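From: Trinidad Mateos
To: Plemilton Reupholstery and Mending list
Date: Wednesday, December 18, 2024
Subject: Re: Which green for the big sofa?

On the list last week, Garnar wool was mentioned:

> Has anyone used the Garnar wool on something as large as a three-seater?
> I've got a sample card here and I keep going back to the greens, but my
> other half thinks we'll be sick of it by spring. Also, how much did you
> order? The shop in Millville told me 18 metres and that sounds like an
> awful lot for one sofa.

Oh, I'm so glad you asked, because I finished mine on Sunday night and I've been itching to tell someone!

Yes, do it. Garnar is lovely to work with. It has enough give to go round a curved back without fighting you, and it doesn't fray the moment you look at it. I cut all my panels on the kitchen floor, left them in a heap for four days while I dealt with the webbing, and they were still fine when I came back to them.

On the amount: 18 metres isn't mad if your sofa has loose seat cushions and a skirt, and if you want the nap running the same way on every piece. Mine has neither, so I got away with a good deal less. Measure every panel at its widest point, add a hand's width all round for pulling, and draw the lot out on squared paper before you ring the shop. I used lining paper taped to the wall. It took an evening and a pot of tea and I enjoyed it far more than I expected to.

Now, colour. I went round in circles on this. A small square on a card tells you next to nothing, and wool always looks brighter once there's a big stretch of it. I went for a strong green in the end, and it cured me of being timid. Give it a go before you settle for beige.

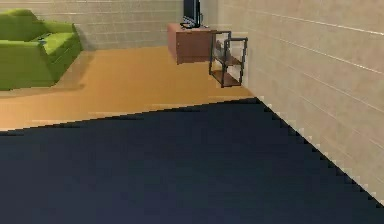
Trinidad, I'd add a word of caution on strong greens, wrote Plemilton Bob when I sent him my notes before posting. They shift a lot between daylight and lamplight, so pin a proper length over the back and live with it for a week. He also says to put it where the winter sun lands, and I think he's right. My length looked like moss at breakfast and nearly like lime at noon, and I ended up liking both.

A few other things while I've got the list's ear. Staples: I pulled 121 out of one arm alone (I kept them in a jam jar, so yes, I did count) and then I lost interest in counting. Buy a decent lifter. The cheap one I started with bent on the first afternoon, and I finished the arms with an old screwdriver and a lot of bad language.

Calico first, always. I know it feels like doing the job twice, but you can sort out every lump in the calico and then the top cloth goes on like a dream – truly, the arm fronts took me 40 minutes each and I'd put aside a whole day.

Money, as someone is bound to ask: I spent 200 pounds on cloth from the remnant room at Millville, plus the padding. They still had two rolls of Garnar when I left, a rust and a dark blue, both with a slight fault along one edge that you could easily cut round.

If you want to borrow my webbing stretcher, it's yours from after Christmas. I can bring it to the January meet-up along with the leftover calico. And please send us a photo when you're done, whichever colour wins!

Trinidad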